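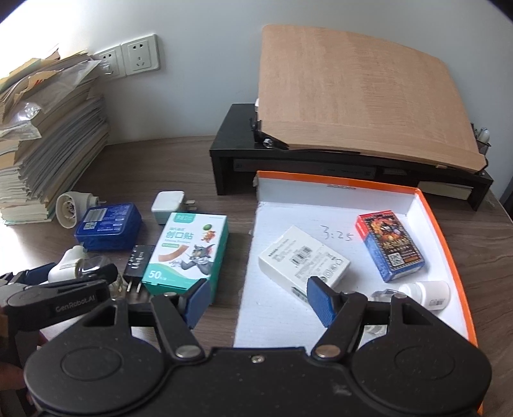 Glenys Stubbs: Does a lid count as a container for desk clearing week, or do we have to use the gray bins from the supply room? Ours ran out on the first morning and half the row is waiting.

A lid is acceptable. Any shallow, clean, rigid lid or tray may be used for sorting at the desk. The gray bins are required only for items that leave the desk for the supply room or for recycling. This thread sets out the full procedure for Kenberg Workplace Services desk clearing and replaces the notice posted last January.

Desk clearing applies to all 2,791 assigned desks in the Kenberg buildings. It also applies to the shared desks in the Opoku wing, where the last person to hold the booking is responsible for the surface.

All surfaces are to be ready by the close of business on November 10, 2023. Replacement of desktops and cable trays begins the following week, floor by floor, starting with the Opoku wing.

Step one. Place the lid or tray flat on the desk, on the side of the hand you write with. Leave enough bare surface beside it to stand items that are still undecided.

Step two. Put small items into the tray as you come to them. Boxed goods, small bottles and anything with a barcode may go in together at this stage. Please do not begin by sorting drawers. Drawers come last, and a separate post below covers them.

Step three. Items that belong at the desk stay outside the tray. On most desks these are a charger, a power adapter and a box of adhesive bandages. Stand the bandage box upright so that it can be found quickly by someone other than the person who uses the desk.

A note on bandages. Employees may keep their own. They do not replace the first aid cabinet on each floor, and the cabinet should still be used, and the log signed, for anything that happens at work. An opened box may stay at the desk. Loose bandages without a box should be thrown away.

On chargers. Unplug the charger before you move it and set it down with the prongs facing away from the papers. Every charger left on a desk must be labeled with the name of the desk holder. Plain labels are available from the floor coordinator in packs of 100.

Unlabeled chargers will be collected and held in the supply room until the end of January. Last year the supply room received 1,124 unlabeled chargers, cables and adapters, and a good many of them were never claimed.

Power adapters are treated in the same way as chargers. Where the adapter belongs to company equipment it will already have a Treten asset sticker. Do not remove the sticker, and do not write over it.

Plug-in air fresheners. We have received several questions. They are permitted in single offices and are not permitted at shared desks. Where one is permitted, store it upright with the bottle attached. A bottle lying on its side next to documents has been the cause of more damage claims than coffee.

Employees who share a room and disagree about an air freshener should speak with the floor coordinator. Workplace Services will not rule on individual scents.

Wall outlets must be visible and reachable once the desk is cleared. Folders may lean against the wall next to an outlet. They may not lean against the outlet itself, and nothing soft, including plastic bags, should be pushed in behind them.

Papers. A tall stack against the wall is the item most often left for last, and it is usually the item that takes longest. We ask that each person go through the stack once, from the top, and place every sheet in one of two piles – keep or shred. A third pile for later is not available this year.

Plastic bags found between papers should be taken out and emptied. Floor coordinators report badge holders, spare keys and, in one case, a signed contract with Grostoris that Legal had been asking for since the spring.

Kept papers go into a folder with a date on the front. Folders may be stored upright or flat. They should not be used to raise a monitor.

On writing on trays and lids. Marking a lid by hand is permitted. Please use a thick black marker and keep the marking on the base, where it can be read once the tray has been emptied. Pencil will not be accepted on anything that travels to the supply room.

Chin-lung Chiang has asked whether drawing boards and other large boards kept behind the monitor must be removed. They may remain if they lean securely and do not touch the ceiling panel or the window blind. Boards with a hinge or metal fitting should be turned so that the fitting is not resting on the desktop finish.

Step four. When the surface outside the tray is in order, turn to the tray itself. Take out the largest item first. In nearly every case that is an empty product box.

Empty product boxes should be flattened and recycled. A box may be kept only where the warranty requires the original packaging. Please check the warranty. Our experience is that people believe this is required far more often than it is.

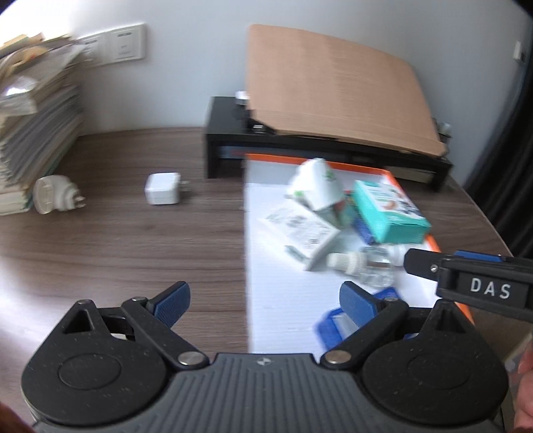

Step five. Work toward the far end of the tray and finish there. Crumpled packages, wrappers and empty pouches tend to collect in that corner, and they should be smoothed out and checked before they are thrown away. A small part or a spare screw is easily lost in a wrapper.

Soft packaging goes into general waste on all floors. The recycling contractor does not accept it. Card does go to recycling, including printed card boxes with a shiny surface.

Step six. Wipe the bare desktop along the grain with a damp cloth, then with a dry one. Do not use furniture polish. The desktops being kept in service this year have a finish that turns cloudy under polish, and the cloudiness cannot be removed.

Wipe the tray as well, including the rim. Pale trays show dust less than dark ones do and are often put back dirty.

Where a desk is pushed against the wall, leave it there. Employees should not pull a desk forward to clean behind it. Request this through the floor coordinator and two members of the moving crew will attend.

Small bottles. Hand lotion, eye drops and similar items may be kept at the desk if the label can be read. A bottle whose label has worn off should be treated as unknown and handed in at the supply room counter. Please do not pour the contents into a sink.

Game cards, collectible card boxes and other personal items with a resale value should be taken home for the duration of the replacement work. Workplace Services cannot accept responsibility for them. This applies to unopened items in particular.

Moataz Slaoui has asked whether a desk may be signed off while the tray is still on it. Yes, provided the tray is empty, or holds only items in daily use. A tray in daily use counts as part of the desk and will be put back where it was found.

Trays that are not wanted may be stacked beside the gray bins. The supply room has space for 3,000 items of all kinds in this round, and trays are counted as one item whether or not they have a matching base.

Drawers. Once the surface has been signed off, the drawers may be opened and sorted by the same steps, using the same tray. Drawers do not have to be emptied. They do have to close fully, and cables should not trail from them.

Sign-off. The floor coordinator will come to the desk, look at the surface, confirm that the outlets can be reached, and initial the card. The card stays on the desk until the replacement crew has been through. Coordinators for this round are Lerato Tshabalala in the main building and Ghassan Farah in the Opoku wing.

Please do not initial your own card. A number of cards last January were initialed in the same handwriting for an entire row, and those desks had to be looked at again.

Employees on leave. A manager may clear the surface on behalf of an absent employee with that employee's written agreement. Everything from the surface goes into one gray bin with a lid, labeled with the name and desk number. Sorting is left to the employee on return, and no one should discard another person's papers.

Employees with a medical reason for keeping particular items within reach should tell the coordinator at sign-off. No explanation or document will be requested, and the items will be put back first.

Food is outside the scope of this thread and remains covered by the kitchen rules. Sealed snacks may stay in a drawer. Opened packages may not stay anywhere.

In reply to the original question regarding the shortage of gray bins – a further delivery has been ordered and will be left outside the supply room on each floor. Until then, please sort into a lid or tray at the desk and hold back anything that needs a bin. Desks waiting only for a bin will be treated as on time.

Correction to the post on labels: label packs should be requested at the supply room counter in the Opoku wing. Coordinators hold them only in the main building.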